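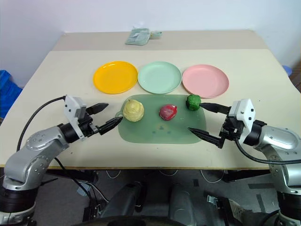 Flasulix table set – plates and play food

Part of the Netley collection. Card kept by Lærke Nørgaard; last checked in February.

What it covers

Sorting play food from a cutting board onto round plates. The collection has 307 recordings, 200 of them made at Ashby and the rest at Senddale. The files are grouped by site, then by session.

Items

plates: yellow, mint green, pink, all round
board: green, translucent, with a hanging hole at one end
food: a pale yellow pear, a red one listed as "apple", a bumpy green one listed as "green"

The item names are labels only. Digby Merrick chose them before the food list was settled, and they were kept so that older notes still match.

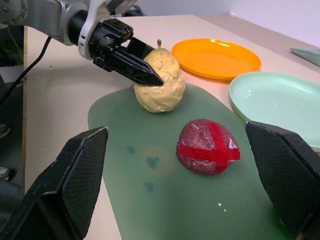
The pear and a dark red item with bright red strips, on the green board.

Layout

Plates go in a row at the far side of the table with the board in front of them. Small shifts are fine – the plates do not need to line up exactly, and their rims may touch. Food can lie anywhere on the board at the start, including over its edge. 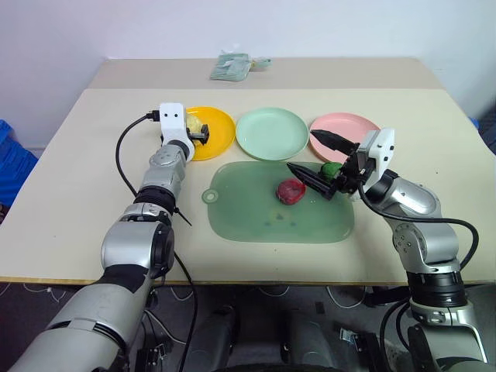
Each session note gives the site, the start time and the plate meant for each item. Where the note leaves a plate blank, any plate counts. A piece that ends up on the bare table is marked "off" and the recording is kept.

Known problems

20 session notes from Senddale have no start time.
In version 2 of the notes, "mint" and "green" were both used for the middle plate. Read them as the same plate.

Contact

Questions about the labels go to Manouchehr Ebrahimi. Spare plates and food are with Vibeke Laxdal at Ashby.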